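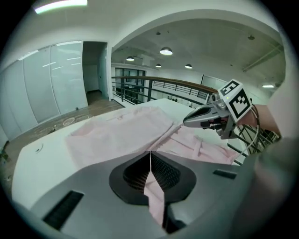

Folding standards are only useful if two people can read them the same way, according to Danai Zacharopoulos. That is the aim of the revised garment guide from Pitovo, which takes effect in June.

The guide covers lightweight items handled flat on a table. Long creases are to be opened out before the first fold, and seams aligned by hand.

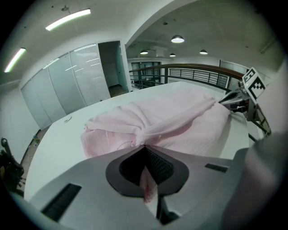 Pitovo Garment Care Department

Thin fabrics are treated as a separate class – they gather easily when held at one end. The guide sets 2 passes of smoothing, working from the middle of the cloth to the hem. Straps and bands are laid inside the fold.

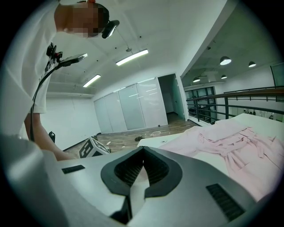 Pale pink garment in loose folds on a white table.

The printed guide runs to 40 pages and replaces the Korum sheets. An initial run of 1,000 copies is planned. Enquiries should be addressed to Tuncay Ersoy at Pitovo.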